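Notebook - black panels, rack side
June, started 13:50

Carried on with the large black panels from the Motport batch. Aim for the afternoon was to get them off the floor area and onto the Kakby rack, and to settle which way round they should be stored. The drawing from Koyama gives a part number ending 364 and no orientation, so I am calling the ribbed side "under" until told otherwise.

Points to check on each one before it goes up: outer rim, bosses, edges of the cut-outs. Reject any with a split rib. Light surface scuffs are acceptable under the Ludar note.
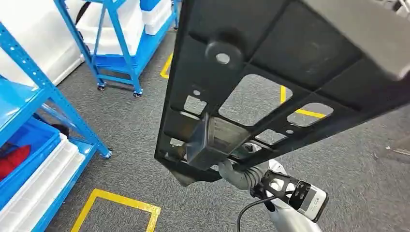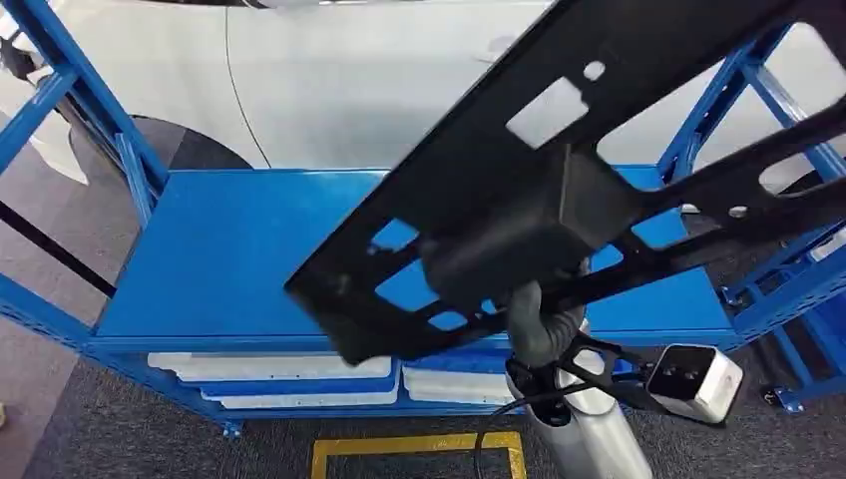
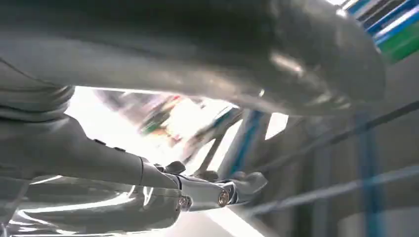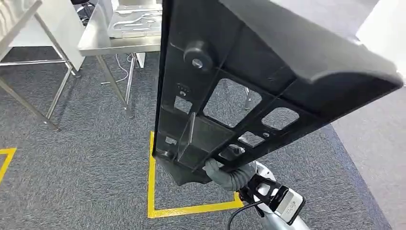 Handling, afternoon run. First, second and fourth: black panel with its cut-outs. Third: gripper and wrist at close range.

Shelf pitch left at 13 holes. With the panels laid flat there is 50 mm clear over the block on the underside - enough, though a stack of 3 will want card between layers or the blocks will mark the face below.

Rim is the better place to take hold. The ribs are too shallow to give much purchase and the cut-outs catch on gloves.

To do: ask Koyama for the missing orientation, cut card, re-tape the corner nearest the rack. Stopped 16:20.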